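Small white bits all over a wooden table, won't wipe off
Community Help > Home and Cleaning > Furniture
Posted Wednesday, 368 views

Neema Mrema
I have a wooden table with a reddish-brown grain and I can't get it clean. There are little white scraps and crumbs all over it, like foam or paper. A damp cloth just pushes them around and a brush makes them jump. Some stick to my sleeve. I don't want to scratch the finish. What should I use?
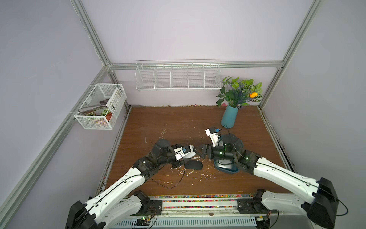
The table is used for sorting small things before they go in the cupboard, and it gets messy quickly. I've tried the vacuum, but the wide head rattles on the wood and I stopped. At the moment the bits are all around the teal tray with the computer mouse in it, and there are a few more further back. I'd like to do the whole top in one go. It's an old table from a shop in Stonport and I don't know what the finish is.

Mwajuma Simiyu
Sounds like static. Foam crumbs are terrible for it, especially in dry weather. Take everything off the table first, trays included, and wipe under them. Then use a microfibre cloth that has been wrung out hard, so it's barely damp. Lay it flat, press, lift, and fold to a clean side. Don't rub.
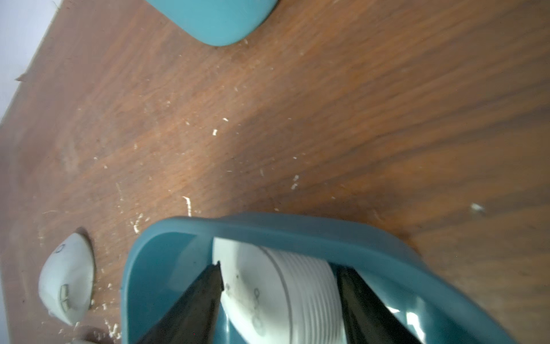 For the curly bits, a strip of painter's tape wrapped around your hand works well, sticky side out. Try it on a corner first if the finish is old. Dry the top along the grain when you're done and leave the trays off for an hour. Rinse them in the sink separately or you'll put the crumbs straight back.

Kimutai Were
vacuum with the soft round brush on low. takes two minutes

Neema Mrema
Thanks both. I'll try the pressing method tonight and keep the tape for whatever is left. I don't have the round brush, it went missing when we moved to Fasdale.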